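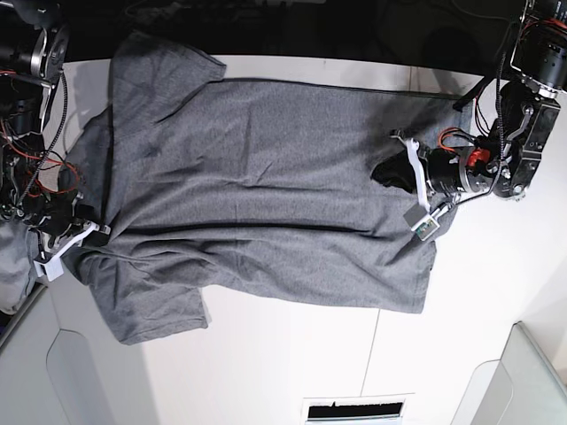 Two arms, one gray T-shirt. Folding trials at Larex, May.

I have now read the Feltik paper three times and I'm still annoyed by it, so this is going up before lunch and probably before it's ready.

Short version for people who skipped it. Feltik is a training method for two-armed cloth folding. You teleoperate a bunch of folds, train a policy, and then — the new bit — you throw out every demonstration where the operator paused or regrasped. Cleaner data, cleaner policy. They start with 2000 demos, filter them hard, and report 63 percent full folds on shirts the policy hasn't seen. The unfiltered version does a lot worse. Chart goes up. Everybody shares the chart.

I don't doubt the chart. I think it's the wrong lesson and I think we are going to waste a year on it.

Regrasps are the job. Anyone who has driven one of these setups for an afternoon knows this. You come down on the hem, you think you have one layer, you have two. Or you have none and the finger slides over the top. So you let go and go again, a little lower, a little flatter. That second try is the most useful few seconds in the whole recording. It's the only part where the data says what to do when things are wrong. Feltik puts it in the trash.

And of course the numbers improve! If your test starts with a shirt laid out nice and flat, collar one way, hem the other, then a policy that has only seen smooth folds is going to look great. It never has to recover from much. Start from a crumpled shirt, or one with a sleeve tucked underneath, and I'd like to see what the 63 turns into. The paper has one paragraph on that. One. It says "performance degrades" and moves on to the related work.

We tried a small version at Larex. Not a proper replication, don't write to me about sample sizes. We took 400 of our own demos, regrasps and all, and trained two policies, one filtered the Feltik way and one not. Flat starts, filtered wins, fine, same as them. Then we started with the shirt dropped from above the table. The filtered one would miss the hem, close on air, and carry on folding. Just went right through the whole motion holding nothing. The unfiltered one was slow and ugly and dithered a lot but it went back for the fabric. Sometimes it went back 6 times. I will take that over the mime act.

Chong, which came out earlier and got maybe a tenth of the attention, had the better idea I think. Keep everything, but mark the segments. This part is approach, this part is a failed grasp, this part is the fix. Then weight them. More work, yes. Labeling is miserable, I have done it, my wrists have opinions. But you end up with a policy that has some notion of having missed.

The fair objection is that operators pause for dumb reasons. Coffee. A cable in the way. Looking at the wrong monitor. That stuff really is noise, and a policy trained on it will sit there hovering for no reason, ours does it too. So filter that! Nobody needs the coffee. But the Feltik filter looks at gripper state and speed and can't tell a coffee pause from a person figuring out where the edge of the cloth is. From the outside both look like an arm not moving. Thats the problem with doing it automaticaly and it's a real one and the paper should have said so.

What bugs me more is what the benchmark is doing to us. Brirnlow scores on completed folds from a standard start, time limited. So a policy that hesitates and recovers loses points, and one that barrels ahead gains them. People tune to the score. I've done it. Around deadline time you stop asking if the thing would work on a pile of laundry and start asking if it works on the shirt you always use, from the start you always use. Ours is gray. I can draw its wrinkles from memory.

So, two requests. Brirnlow people, please add a messy start, even just one, and report it in its own column so it can't get averaged away. And anybody about to adopt the Feltik filter, keep your raw recordings. Disk is cheap and you'll want those regrasps back when someone hands your robot a shirt from the bottom of a basket.

Will post our drop-start curves once the last runs are done, one of the seeds crashed overnight and I need to restart it.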